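Votden kitchen pack, trial notes: knobs, handles, and is it worth having
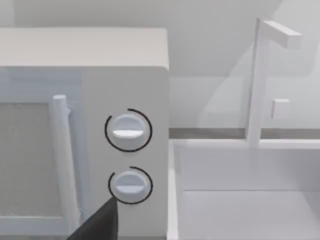

Covine, February

Second day with the trial of the Votden kitchen pack and I'm already a bit in love with it, so colleagues should read the following with a pinch of salt. I'll try to keep the moaning in as well!

For anyone who hasn't been following: Votden sell a set of simulated kitchens you can drop your own arm and gripper into. You get a library of appliances, all of them with moving parts you can script, plus a task list and a scoring tool. We've got the trial licence on the Prilleteck machine (the big one under the window, please don't reboot it without asking me). Percy Betancur did the install and left me a page of notes, which saved me a morning.

The job today was the microwave, and in particular the lower knob. We picked it on purpose. Opening a door by a big upright handle is something every demo shows, and there's a perfectly good cylindrical one on this model if we want it later. A round knob with a raised bar across the face is much nastier. You have to come in at the right angle, get a finger against the bar and turn about an axis that isn't yours. And on this microwave there are two of them, one right above the other, so a sloppy approach to the lower one can easily foul the upper.

What I did:

Loaded the microwave and sink layout, plain white version. There are fancier textures in the pack but they slow things down and I wanted to look at contacts. The pale look is oddly restful, and a dark finger against white cabinet is very easy to follow on screen.

Moved the view in close on the control panel. Close enough that you lose a good part of the door, but you can see the fingertip against the knob, and that's all I care about. I do recommend this for everyone. The default view is far too wide and you end up squinting.

Swapped in our own gripper model with the tapered fingers. This was the part I was dreading and it went in on the second go (the first time I'd got the units wrong, entirely my own fault, everything came in the size of a bus).

Drove the tip up from below to the lower left of the lower knob and held it there. Lovely. No jitter at all in the hold, which I really did not expect. In Pop, our old home-made simulator, a fingertip resting on anything round would buzz like a wasp in a jar.

Then I set off a batch of 400 attempts at 60 degrees of turn, starting from that same pose, and went for lunch.

Came back to a finished batch and a tidy log. I haven't gone through the results properly so no score in here yet, but I watched a handful of replays and the failures look like real failures: the finger slides off the end of the bar, or pushes the face of the knob and gets nowhere. I've seen our actual arm do both of those on the bench. That's a big thing for me. I'd much sooner have a simulator that fails in the right way than one that flatters us.

Things I like

The knobs have stiffness and a bit of click, and you can change both from the settings file without rebuilding anything.

The dial marking is drawn as a thin black arc round each knob, and the rest of the front is so plain that it stands out beautifully. I want to try feeding it to the vision side as a cue. Does anyone have an hour for that?

Having a sink right up against the microwave means there's something next door to bump into. Our Pop scenes were always one object floating in space, and of course the planner looked brilliant. Next to a basin with a proper rim and a tall tap standing over it, the planner has to earn its keep.

Things I don't

The manual. It's friendly enough, but the section on joint limits contradicts itself and I had to work out the sign of the knob rotation by trial and error. (Positive is clockwise when you're facing the panel. Written on the whiteboard too.)

Saving a camera view and saving a scene are different buttons and they look the same. I lost my close-up once and had to find it again by hand.

Reset puts the arm back but leaves the knob where it was unless you tick a box. Tick the box! I spent almost an hour thinking the turn was broken.

The price for the full licence is per machine, so if we want it at Covine and at the other site we'd be paying twice. Percy is going to ask them if there's any give in that.

Still to do before the trial runs out

Go through the batch log and sort the failures by type.

Same test on the upper knob, approaching from below with the lower one in the way. I'm looking forward to this one far too much.

Door handle, for completeness.

Run the knob turn on the real arm with the same start pose and compare. Need the bench for this, have put my name down for Thursday afternoon, shout if that clashes with anybody.

Ask Votden if we can bring in our own appliance models, and what file type they want.

My feeling so far is yes, we should get it, for one machine to begin with. But I'd like the bench comparison in hand before we say so to anyone with a budget. Scene files and the settings I changed are in the shared folder under knobs_lower, replays are in there as well. Have a go with them, they're great fun to scrub through.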